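桌布也是机器的一部分

作者：Ferenc Takács

我用中文写文章的时间还不长，有些句子可能比较硬，请读者原谅。我想谈的是一件小事：一台机器人工作站，究竟到哪里为止？

我在 Torik 工作，负责一个双臂叠衣服的工作站。我们内部把它叫做 Pletano。两只机械臂，一张桌子，一块布，几个夹子，一台电脑，还有很多线。我的工作是让它每天早上能开机，每天晚上能正常关机，中间尽量不要停。写算法的人坐在另外一层楼，他们很少下来，我也很少上去。

刚接手的时候，前任同事给我一份交接文件。文件写得很好，关于两只手臂的部分非常详细：每个关节的电机编号，每根螺丝的拧紧力矩，零点怎样校准，夹爪的手指磨损到什么程度要换。关于桌子，只有一句话：“桌面铺布，用夹子固定。”关于线，连一句话也没有。

我当时没有觉得奇怪。在我以前工作的工厂里，大家也是这样分的。会动的东西叫机器，不会动的东西叫环境。机器有保养表，环境由打扫的人负责。后来我慢慢改变了看法，这篇文章就是想说明我为什么改变，以及我认为应该怎么做。

先讲一次故障。三月的时候，左边的夹爪开始抓不住衣服的下摆。它下去，合上，抬起来，手指之间什么也没有。再试一次，有时候能抓到，有时候抓不到。我按照保养表做了所有应该做的事：检查手指表面，检查电机电流，重新校准零点，看了关节的间隙，换了一根怀疑接触不良的信号线。用了整整两天，每一项结果都在正常范围以内。

第三天早上我把手平放在桌上，从中间往边上推，才感觉到那块布是松的。有一个夹子滑了，布往前移动了一个手指的宽度，在左边形成一个很矮的鼓包。夹爪下去的时候，先碰到鼓包，把布和衣服一起往前推，衣服的边就从手指下面跑掉了。我把布拉平，把夹子重新夹好，用了不到一分钟。那天下午它工作得很正常。

这件事让我不好意思，所以我开始记本子。本子是普通的横格本，用绳子挂在电脑旁边。每次停机，我写下时间、现象、最后找到的原因。到现在一共记了278次停机。我没有做很高级的统计，只是用两种颜色的笔，一种颜色画手臂本身的问题，一种颜色画手臂以外的问题。翻开本子，第二种颜色明显更多。布松了，布上有线头，线挂住了，插头没有插到底，有人用过夹子以后没有放回原来的位置。

我把本子给 Jundham 的一位工程师看过。那家公司给我们供应电机，他每个季度来一次。他很客气，看了几页以后说，这些都是“现场问题”。我理解他的意思，从他的合同来看，他说得完全对，电机没有问题。可是对我来说，衣服没有叠好就是没有叠好，那件衣服并不知道问题写在谁的合同里。 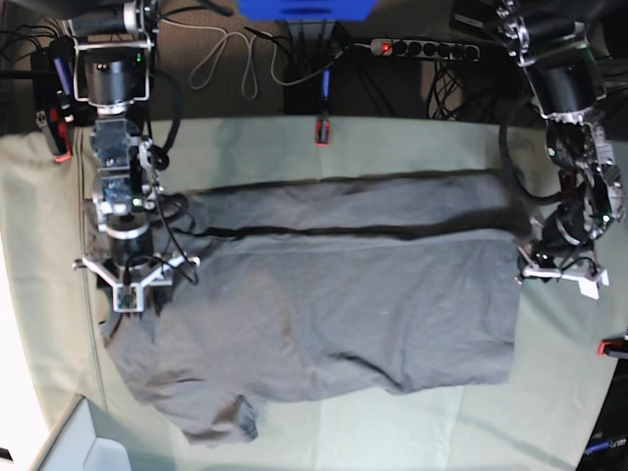

我认为，保养的范围应该由任务来决定，凡是任务需要的东西，都应该有一行记录。叠一件T恤需要什么呢？需要两只手臂，这个大家都同意。还需要一个平的、摩擦力合适的、不会自己移动的面。浅绿色的布就是这个面，它靠边上红黑色的小夹子夹住，灰色的T恤摊在上面，上面一段已经折过来了，下面还有一些皱。如果布在这个时候跟着衣服走，折线就不会停在我们希望的地方。线也是一样，那一圈黑色的电缆从手臂旁边弯出来，正好在衣服左上部分的上方，然后再回到手腕。这种弯度是我特别注意的。留得太短，手腕转动的时候会拉紧；留得太长，它会垂下来碰到布料，最坏的情况是把刚折好的一层带起来。

有人会说，这些都是常识，不用写下来。我不太同意。常识在一个人的脑子里是有用的，在三个人轮班的时候就不太有用了。上晚班的同事觉得布应该拉得很紧，上早班的同事觉得松一点好，因为太紧的时候夹爪的手指会在布上弹。他们两个人都有道理，也都是按照自己的常识做的。结果是每天早上和每天晚上的桌面不一样，而写算法的人在楼上看数据，觉得机器人“性格不稳定”。他们真的用了这个词。

后来我们商量出一个办法，很简单。用两个手指捏住布的中间往上提，能提起来一点，松手以后自己回平，就可以。提不起来是太紧，松手以后留下一个小尖是太松。这不是精密的测量，但是三个人做出来的结果差不多。我把这个办法写进了保养表，放在第一行，比关节校准还要前面。有同事笑我。我说，顺序是按照每天要做的事情排的，关节校准一个星期才做一次。

关于夹子，我也有一些意见。现在用的是那种手捏的弹簧夹，很便宜，五金店里都能买到。采购部门曾经建议换成 Bright 的一种固定框架，把布绷在框里，像绣花的绷子一样，看起来很整齐。我们试用了两个星期。框架确实不会滑，可是换一次布要拆下很多螺丝，大家就不愿意换布了，脏了也用，起毛了也用。夹子会滑，但是换布很快，任何人都会换。我最后选择了夹子，条件是每天开机以前用手检查每一个。一个需要每天看一眼的简单东西，我觉得比一个大家都不想碰的好东西更适合我们。

当然，我知道反对的理由，而且我认为其中有一个是很有力量的。有人说，如果机器人连布松一点都受不了，那应该改进机器人，不应该让人去伺候桌布。将来它要到洗衣房里去，到旅馆里去，到家里去，那里的桌面不会有人每天早上用两个手指去提。把环境弄得太完美，训练出来的机器人就只会在完美的桌子上工作。

这个理由我想了很久。我的回答是，应该让它见到不同的桌面，但是我们必须知道它今天见到的是哪一种。布松的时候做的试验，和布紧的时候做的试验，两个都有价值，混在一起又没有记录，价值就少了很多。我们有一批试验，一共3,648次，是在我开始写本子以前做的。楼上的同事后来想知道，失败的那些是因为布，还是因为策略，他们来问我。我只能说不知道。没有任何人写下来那几个星期桌面是什么样子。他们看录像去猜，猜了很多天，最后还是有一部分放弃了。如果当时每天早上多写一行字，这个工作就不需要做。

所以我说的保养，意思并不是让一切保持不变。改变是可以的，故意把布弄皱也是可以的，我自己就按照他们的要求弄皱过很多次。只是弄皱以前要写“今天弄皱”，弄完以后要写“已经恢复”。

再说一说线和地面。很多实验室和小车间的地面都差不多：桌子后面放插线板，插线板旁边是一团一团的线，多出来的长度没有地方去，就躺在地上。我们也是这样，我不想假装自己的地方很漂亮。完全整理好需要把桌子搬开，需要停机一天，而停机一天总是要等到“下个月”。我能做的是把最重要的分出来。给手臂供电的那根，两头都贴上标签。急停的线单独走，不和别的线绑在一起。其他的先不管，只要人的脚不会踢到。

我见过一种做法，把所有的线用扎带绑成很粗的一捆，外面再套上网管，拍照片很好看。等到里面有一根坏了，就要剪开几十个扎带才能找到它，修好以后没有人愿意重新绑得一样好。绑线的人和修线的人常常不是同一个人，所以绑线的人感觉不到这个问题。我现在用可以重复打开的魔术贴，绑得也比较松。样子差一些，我可以接受。

在手臂上面，线的问题更麻烦。地上的线不动，手臂上的线每叠一件衣服就要弯很多次。供应商的资料里写了弯曲寿命，可是那个数字是在固定半径的条件下测的，我们的手腕转来转去，半径没有固定过。我的经验是用手摸。关机以后，从手腕开始，顺着线慢慢往上摸，有变硬的地方，或者有一个不愿意变直的弯，就做记号，下个星期再摸。做过记号的地方如果更硬了，就换。用这个方法，我们在线完全断掉以前换了好几根。年轻的同事希望用传感器来监测，我不反对，等他们装好了我很高兴使用，在那以前我继续用手摸。

还有时间的问题，管理的人最关心这个。我的全部检查，每天早上需要将近40分钟，包括布、夹子、线、夹爪手指和一次空跑。有人算过，一年加起来是很多小时，机器人在这些小时里一件衣服也没有叠。这个计算没有错误，但是只算了一半。另外一半在我的本子里：像三月那样的两天，一年只要发生几次，就把省下来的时间都吃掉了，而且是在没有准备的时候，楼上有人等着，电话一直响。早上的时间是安静的，我可以喝着茶做。

我也承认，我的方法有一个弱点，它很依赖人。本子在我这里写得很认真，换一个人也许就写得很短。上个月我休假回来，看到连续五天只写了“正常”两个字。我问同事，他说确实正常。我相信他，可是“正常”不能告诉我布是哪一块，夹子有没有动过。现在我把表格改了，不能只写正常，必须写布的编号，写提起来以后的样子。他觉得我有点啰嗦。他可能是对的，表格还在改。

我希望订购这种工作站的人，在验收的时候多要一样东西。现在的验收单上通常有精度、速度、连续运行的次数，我们的合同要求连续叠2,000件。这些都应该有。我想请他们再要一张纸，写清楚手臂以外的每一样东西：布是什么材料，多大，夹在哪里，多久洗一次，洗了几次以后要换；线从哪里走，哪一段会动，动的那一段用什么方法检查。如果供应商写不出来，那么他交付的时候，连续运行大概是在他自己最熟悉的那位技术员旁边做的，那位技术员的手知道布应该多紧，验收以后这双手就坐火车回家了。

我们的新布昨天到了，颜色比原来的深一点，摸起来也滑一点。我先洗了两遍，晾在走廊里。楼上的同事问我什么时候能铺上去，我请他们先告诉我，哪一天的数据可以从新的一行开始记。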